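Re: [workshop-list] Water hammer on the ground floor riser

Magdolna Major wrote:

> We still get the bang in the riser whenever the wash-down line is shut.
> I have lagged the pipe and put two more clips on it, which changed the
> note but not the loudness. Jimham have quoted for an arrester at the top
> of the riser. Is that the right place for it? And does the make of
> stop valve matter, or only how fast it is closed?

Magdolna,

Top of the riser is the wrong place if the bang starts at the wash-down valve. An arrester should sit close upstream of the valve that causes the shock, on the same straight run if you can manage it. Put it at the far end and the pressure wave has already gone through every elbow by the time it gets there.

On your second question, mostly how fast. The rise in pressure depends on the speed of the water and on how the closing time compares with the time the wave takes to run to the main and back. Your run is 30 metres of copper. Take the wave speed as 1,200 m/s and the round trip is 0.05 seconds. Anything that shuts faster than that gives you the full rise. A quarter-turn lever valve slapped shut by hand is slower than that, but most of the flow is cut off in the last part of the travel, so the useful closing time is much shorter than the time your hand takes.

With the water at 0.5 m/s the full rise works out at 600 kPa, or 6 bar on top of whatever the main is giving you. Clips and lagging will do nothing about that. They stop the pipe knocking against the wall, which is worth having, but the fittings still take the load. 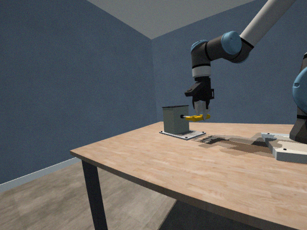
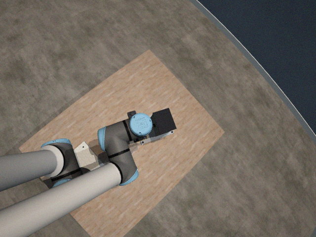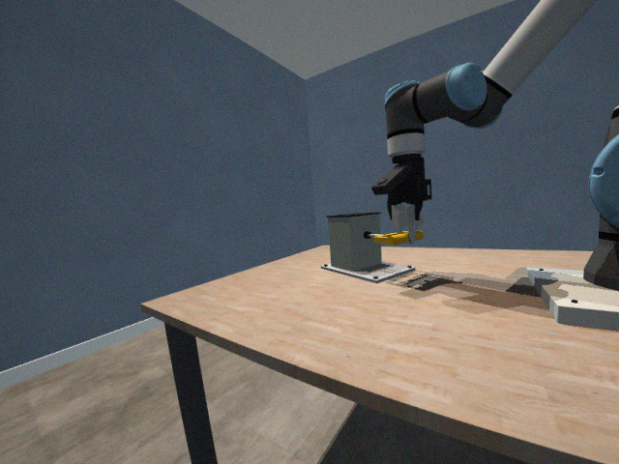
Yellow handle on the side of a box, first and third views.

Wedach, October

I went through the same thing on the Dindard building last winter. What we did, in order:

1. Measured static pressure at the lowest tap, early in the morning with nothing running. It was well over what the reducing valve was set to. The seat was worn.
2. Replaced the reducing valve cartridge and set it again under flow.
3. Changed the lever valve on the wash-down line for a Vogler screw-down type. It takes several turns to shut, so the closing time looks after itself.
4. Fitted one piston arrester on a tee just before the valve.

Step 2 took out most of the noise. Step 3 took out nearly all of what was left. I would not have bothered with the arrester, but the tee was already in.

Two cautions. If Jimham offer you a plain capped air chamber in place of a piston type, say no – the air dissolves over a few months and you are back where you started. And check the washing machine branch. A solenoid valve shuts far quicker than a hand does, and the noise travels, so the riser may be getting the blame for something on the floor above.

Trinidad Galang kept the pressure log from our job and can probably send you the sheet. Its last column is in psi for some reason, the rest is in bar.

Could you post the static reading before you order anything? Also the pipe size at the wash-down valve, as you gave only the length.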